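Courses > Environmental Accounting > Unit 3 > Handout

Unit 3. Where does the system end?

Lecturer: Kęstutis Ķēniņš
Exercise classes: Anneliese Kröger

Please read this handout before the Friday class. The calculations are easy in this unit, but the words must be used with care, and most of the lost points in the October test came from the words.

1. What we mean by a system

A system in this course is a part of the world that we choose to study, together with everything that goes into it and comes out of it. It can be a river basin, a town, a factory or one kitchen. The rest of the world we call the surroundings. Between the two there is a boundary.

The boundary is decided by the person who does the study. Sometimes it follows a real thing, for example a wall or a fence, and sometimes it does not follow anything you could touch. A town boundary on a map is a good case of this. The water in the pipes under the street crosses it without any sign.

You will see three terms again and again:

Stock – the amount of material inside the boundary at one moment. We give it in kilograms or tons.

Flow – the amount of material that crosses the boundary in a period of time. We give it in kilograms per day, tons per year and so on. A flow without a time unit is wrong, even if the number is correct.

Process – something which happens inside the boundary and changes the material or moves it from one place to another.

Many students mix stock and flow when they read a company report. If a report says "flour: 200 kg," you don't know yet which of the two it is. Look for the time unit. If you can't find it, write in your answer that it is missing.

2. The balance

For any material that is not created or destroyed inside the boundary we can write:

inputs – outputs = change in stock

All three terms must be for the same period and the same material. If the stock grows, the change is positive. If the system gives out more than it receives, the change is negative. When the stock stays the same, inputs and outputs are equal, and we say the system is in a steady state. A steady state does not mean that nothing moves. A lake can have the same level the whole summer while a large river goes through it.

Example A. A storage room receives 200 kg of flour in one week. In the same week 160 kg leave the room. The change in stock is 40 kg per week. Please notice that we still do not know how much flour is in the room. For this we need the stock at the start of the week.

3. Case: the Tapia bakery in Pluvmont

The Tapia bakery buys its flour from the Ginton mill, bakes bread and rolls at night, and sells them in its own shop and to the school kitchen. Old bread goes to a farm outside the town. The manager wants to know how much food is wasted.

This question looks simple until we try to answer it. Here are the boundaries that last year's groups proposed.

Boundary 1: the baking room. Flour, water, salt and yeast come in. Bread, steam and sweepings from the floor go out. With this choice the unsold bread can't be seen, for it becomes unsold only later, in the shop.

Boundary 2: the baking room and the shop. Now unsold bread is an output and it can be weighed at closing time. The bread sent to the school is also an output, but what the children leave on their plates stays outside.

Boundary 3: the bakery, the shop and its customers. Here we would need data from private homes and from the school. It is the most complete picture of the waste and also the most difficult one to measure. The group that chose it had to use a questionnaire, and only 9 households answered.

Boundary 4: everything from the mill to the farm. The old bread eaten by the animals is now an internal flow. Under this choice it crosses no boundary and so it does not appear as an output at all. The manager may like this result, but you should ask yourself if it answers her question.

None of these choices is forbidden. What we require is that you write down your choice, that you give the purpose of the study first, and that you keep the same boundary until the end of the calculation. Changing it in the middle is the most common serious mistake.

4. How to draw it

Start with the purpose in one sentence. Then draw the boundary as a closed line and put the parts of the system inside. Arrows come last. Each arrow that crosses the line gets a name, a number and a unit. An arrow that starts and ends inside is an internal flow and is not used in the balance of the whole system.

In the exercise class we work with a pencil or a marker first and go to the computer after that. A line drawn by hand is easy to wipe off and move, and in group work people are more willing to correct it. The Nurance software that you will use from Unit 5 makes very clean diagrams, and for that reason students often believe them too early.
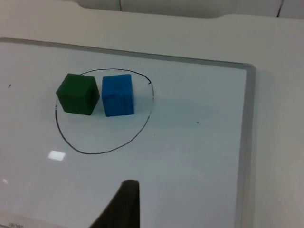 Fig. 3.1. Boundary drawn by hand, with two parts inside. No arrows drawn.

The shape of the line has no meaning. Neither does its size, and neither do the distances between the parts. Only the question "inside or outside?" matters. If you can't decide for one item, write it on a separate list and come back to it after the arrows are done. In the bakery case, the delivery van was on this list in almost every group.

5. Common mistakes

a) Flow given without a time unit.
b) Wet and dry weight in the same balance. Dough contains water, and part of it leaves as steam in the oven. Choose one material (flour, water or total mass) and stay with it.
c) Returned goods forgotten. The empty crates go back to the mill and they also have a mass, though we usually exclude them. Write that you exclude them.
d) Stock of the last day used as the average stock of the month.

6. Exercises for Friday

1. The storage room of Example A had 40 kg of flour on Monday morning, before the first delivery of that week. How much is there at the end of the week?

2. The shop receives 200 rolls in a day. At closing time 10 are left on the shelf and there were none in the morning. Write the balance for rolls. Which output did you have to calculate from the balance, and how could you check it?

3. Choose one of the four boundaries in section 3 and draw the system on one page. Name all inputs and outputs. Numbers are not needed.

4. Explain in five or six sentences why Boundary 4 gives a smaller waste output than Boundary 2. Don't use the word "better."

Bring exercise 3 on paper. Questions about exercises 1 and 2 can be sent to Anneliese Kröger before the class, and questions about the lecture to me.

Contact the course office | © Environmental Accounting course team | Back to top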